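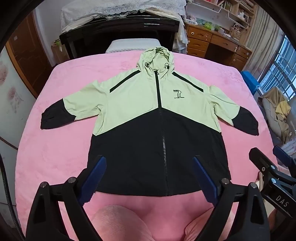
I think we should all own fewer clothes and wear them until they give up. There, I said it! My closet used to be packed so tight that I couldn't slide a hanger sideways, and I still wore the same two sweaters all winter.

What changed my mind was moving to Jarnby, into a place with one tiny wardrobe (and a door that sticks). I gave away 50 things in March and I couldn't name five of them now. The sales emails kept coming, of course — Zokosport sends me one practically every morning, always with a countdown clock, always "last chance." It's never the last chance.

People tell me cheap clothes are a harmless treat, and I get it, I love a new thing too. But I'd take one decent jacket with a zipper I can get fixed over four that go baggy by spring. The repair counter at Rengifo did mine while I had a coffee next door, and I've worn it pretty much every day since.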